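Setting the table for the December supper, start to finish

Posted in December, 4:56 pm
By the Festholm kitchen account
Print this page | E-mail this page

1/ Thread on how I lay the long table at home. A few people in the Wivton group asked after last month's supper, so I'm writing it down as I go. The glasses take the most time, so they get most of the posts.
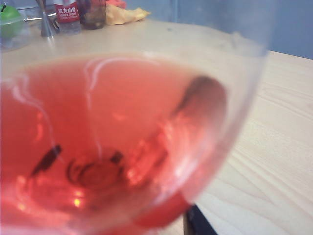 2/ Start with the bare table. I wipe it with a damp cloth, then a dry one, going with the grain. I stopped using a tablecloth two winters ago. It hid the wood and every spill went straight through it anyway.

3/ Chairs next, before anything breakable goes down. Push each one all the way in, then check there's elbow room. Our table takes 5 on the window side and 4 on the other, where the leg gets in the way.

4/ Plates a thumb's width from the edge. Forks left, knife right, blade in. Spoons I leave in a jar in the middle. People take one if they want one.

5/ Now the stemmed glasses. Mine are the big clear ones from Lopes, the homeware place by the station. They've stopped stocking that size, so I hand wash them. Hot water, very little soap, and I hold the bowl and not the stem.

6/ Dry them with a flat cotton towel. Terry leaves fluff. If there's a cloudy film, a spoonful of white vinegar in the rinse water clears most of it.

7/ The glass goes above the knife, a little to the right. I only put out one per person. Water goes in tumblers, and those stay on the sideboard until people sit down.

8/ Pour about a third full for a meal. The pink drinks look pale near the top of a big bowl and a lot redder lower down, so go by the level and not the color.

9/ For anyone not drinking wine I do cranberry juice and soda water, half and half, in the same kind of glass. Mix it in a pitcher first. If you build it in the glass the juice sits at the bottom.

10/ Rings on pale wood: wipe them right away. For older ones I use a little Derkis wax on a soft cloth, leave it overnight and buff in the morning. It has worked on most of mine - there is one by the bread board I've given up on.

11/ Candles low enough to see over. Bread goes on last or it dries out. Salt at both ends of the table.

12/ With the glasses already washed, the whole job takes me 18 minutes. Add more if you iron napkins. I don't.

13/ Someone asked about storing the glasses. Upright, on a shelf with a liner, not touching each other. I'll post the shelf measurements tomorrow once I find the tape measure.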